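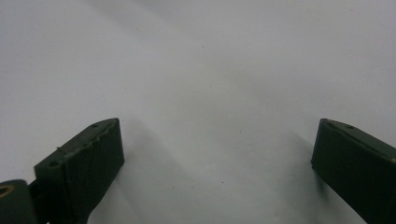 *Reading time: 2 minutes*

**Figure 1.** Two green gripper fingers against a white surface.

## 4.2 Remembrance of Long-Settled Residents

The second group of materials consists of written tributes to residents who had lived in Drallitz for most of their adult lives. These tributes appeared in the parish newsletter, in funeral programs, and on the community page kept by the Rerora Public Library. The collection holds nearly 300 items. Of these, 24 were selected for close reading on the basis of length and the presence of a named author.

Wannasri's earlier work on the river towns treated the local tribute as a short form of biography. The Drallitz texts support that view only in part. Dates of birth, schooling, and employment are often missing. Writers place the deceased by house and road instead, and they assume a reader who already knows both. One tribute identifies a retired feed store clerk only as "the one past the second bridge, with the pear trees," and gives her surname in the final line.

Humor is common and is seldom marked as such. In five of the selected texts, the writer recalls a debt, a borrowed tool, or a disputed card game. Leopold Camenzind, who edited the newsletter during the period under study, stated in interview that he left such passages unchanged unless a family asked otherwise. He recalled two requests of this kind, both of which concerned the spelling of a nickname.

A further pattern concerns reuse. Several tributes were first written while the subject was living, usually for a birthday or a church anniversary, and were printed again after the death with a new opening paragraph. The older text was rarely put into the past tense. Readers in Brirnora, where the newsletter also circulated, sometimes wrote to correct details of kinship, and these letters were printed in the following issue, most often in July, when the reunion notices also appeared.

The tributes from the Bataineh neighborhood differ in authorship. They are signed by households, and the question of who held the pen is taken up in Section 4.3.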